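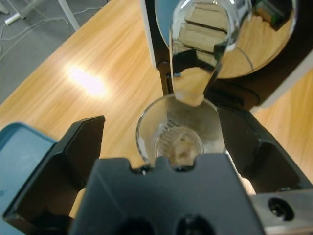
Una usuaria preguntó en la página de Plikik si el vaso puede quedarse debajo del caño mientras se llena el depósito, y si tiene que ser de cristal grueso. La respuesta a las dos preguntas está en esta sección, que hemos escrito otra vez para la edición de enero.

4. COLOCAR EL VASO Y SERVIR

Antes de empezar, compruebe que el dispensador Lidov está sobre una mesa firme y nivelada. La punta del caño debe quedar libre, sin paños ni utensilios que la toquen.

4.1 Elija un vaso transparente de paredes rectas. Con un vaso transparente se controla mejor el nivel. El grosor del cristal no tiene importancia para el agua fría; para el agua caliente use solamente vasos marcados como resistentes al calor.

4.2 Ponga el vaso de pie sobre la mesa, con la boca debajo de la punta del caño. Entre el borde del vaso y la punta deje 2 cm.

4.3 Si prepara una bebida con un ingrediente sólido (azúcar en terrón, jengibre, una pastilla soluble), póngalo en el fondo antes de servir. No lo deje caer cuando el agua ya está saliendo, porque salpica.

4.4 Baje la palanca despacio y manténgala así. El primer chorro puede salir con aire – es normal después de cambiar el agua.

4.5 Suelte la palanca cuando falten dos dedos para el borde. Espere las últimas gotas y retire el vaso en línea recta hacia usted, sin levantarlo contra el caño.

NOTA. Mientras se llena el depósito, el vaso puede quedarse en su sitio, pero vacío. Al cerrar la tapa es posible que caiga un poco de agua por el caño.

PRECAUCIÓN. La temperatura máxima de salida es de 80 °C. No toque el caño durante el servicio con agua caliente y no deje que los niños usen la palanca solos.

4.6 Limpieza del caño

Las superficies cromadas muestran enseguida las marcas de dedos y de cal. Pase un paño suave y húmedo, y después otro seco. No use estropajo ni productos con cloro. Para la cal, el descalcificador Nestden se aplica con el paño, nunca directamente dentro del caño; déjelo actuar 13 minutos y sirva después dos vasos de agua, que se tiran.

Si el caño sigue goteando después de la limpieza, vea la sección 7, «Cambio de la junta».

Utilizamos cookies propias y de terceros para mejorar su visita. Aceptar | Configurar | Rechazar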